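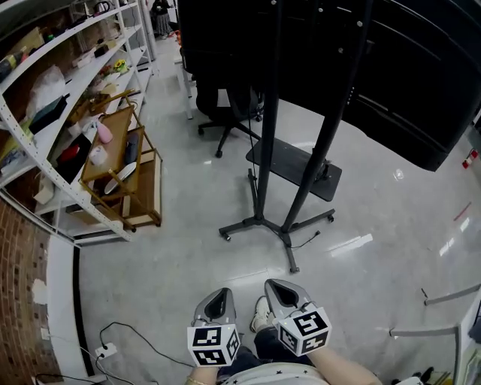 7 min read

Waiting at the Door: How Long Visitors Queue at the Clarklow Branch Library on Exam Weeks

Edgars Kuusk and Štefánia Procházka
Research Methods 2, final report
June 25, 2023

Background

The Clarklow branch has 90 study seats on two floors. During exam weeks the seats fill before noon, and students who arrive later either wait near the entrance or leave. Staff told us they hear complaints about this every term, but there are no records of how long people wait. The door counter only logs entries.

We wanted to find out how long a typical wait is, what time of day is worst, and whether people who leave come back later the same day.

Method

We collected data in two periods. The first was one week in October, when midterms are held. The second was the last week of spring classes. In both weeks we sat at the small table across from the lockers and wrote down when each person joined the line and when they went in or gave up. We worked in shifts of two hours. Edgars took mornings and Štefánia took afternoons, except on the Friday of the spring week, when we traded.

We also gave out a one-page survey. It asked how far the person had traveled, whether they had a second place to study, and how long they were willing to wait. We handed out 333 forms and got 292 back. A few were missing answers on the back side, which many people did not notice was printed. We kept these and used the answers they had.

We did not write down names. People who asked what we were doing were told, and two asked to be left out, so we crossed out their lines.

Results

Mornings were short. Before ten, most people walked straight in. The line started to build at eleven and was longest between one and three. In that window the middle value for the wait was 30 minutes in the spring week. It was lower in October, when one of the large lecture rooms on Mbeki Street was also open for studying.

People gave up sooner than they said they would. On the survey, the most common answer for the longest acceptable wait was an hour. In the line, most people who left did so well before that. We think some of them were only checking how busy it was and did not really plan to stay, but our notes do not separate the two groups.

Seats on the upper floor turned over more slowly. Several people wrote on the form that seats were being held with coats and bags during lunch. We could not check this from where we sat -- the stairs block the view -- so we report it only as a comment.

Travel time did matter. Students coming by bus from Husik waited longer than students who lived close by. One wrote, "If I already spent the bus fare I am going to sit down somewhere."

Problems

The clock on the wall ran slow in the first week. We noticed on the second day and used our phones after that. The times from the first day were corrected by adding four minutes to each.

It also rained for most of the spring week, which may have pushed more people indoors. We have no dry exam week to compare it with.

Our question about coming back later was worded badly. It asked "Do you return?" and people read it as asking about books. We dropped it from the results, so our third question is not answered.

Suggestions for the branch

Open the meeting room on the ground floor as study space from noon to four during exam weeks. Post the number of free seats at the entrance, even if it is only updated by hand once an hour. Put a time limit on seats left with belongings and print it on the tables.

A student who repeats this should start with the upper floor and get permission to sit there. Our tally sheets and the blank survey are in the course folder, along with the spreadsheet. The October tab uses 24-hour times and the spring tab does not.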